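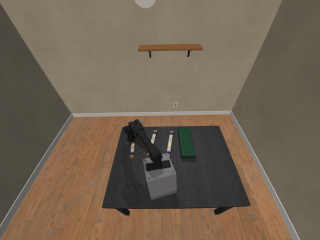 Notes > Simulation > Grippers

For my small project Dimow I must choose between two grippers, and since January I do the comparison in simulation. The first is the Vaher, a simple parallel one. The second is the Dudico, which is wider and, on paper, stronger. My friend Chaiwat Prasertsri thinks that I should buy the cheap one and stop reading data sheets. Maybe he is right, but I like data sheets.

I gave each gripper 300 attempts with the same controller and the same start positions. Only the fingers and the closing force were different. The Vaher was better with thin things, and this surprised me a little. The Dudico closed well, but it needed a more exact angle of the wrist, and my planner is not so exact yet.

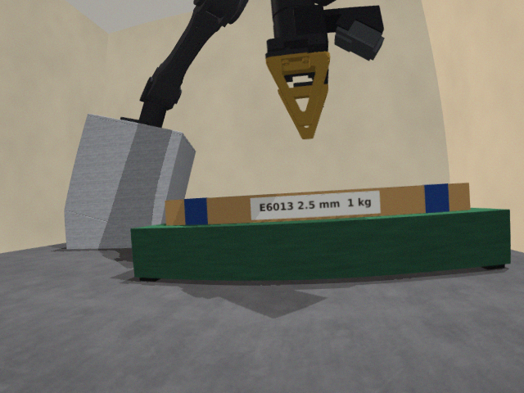
Flat objects are the part where I lost most of my evenings. When an object is long and low, the planner has very little height to work with, and a small error in z means that the fingers push on the top. The box of E6013 electrodes is a good test for this, lying along the green platform with the gripper still high over the label. I measure the approach from that height, and I changed the descent speed 4 times before I was satisfied with it.

Peninah Mollel asked me about the wrist camera settings. I keep the exposure fixed and I use seed 1693 for all runs, so that she can repeat them on her computer. Next I want to try softer finger pads with both grippers.

Last updated: 16th March

Recent posts
Moving my controller to Postar
Why my gripper closes too early
Two wrist cameras, same cable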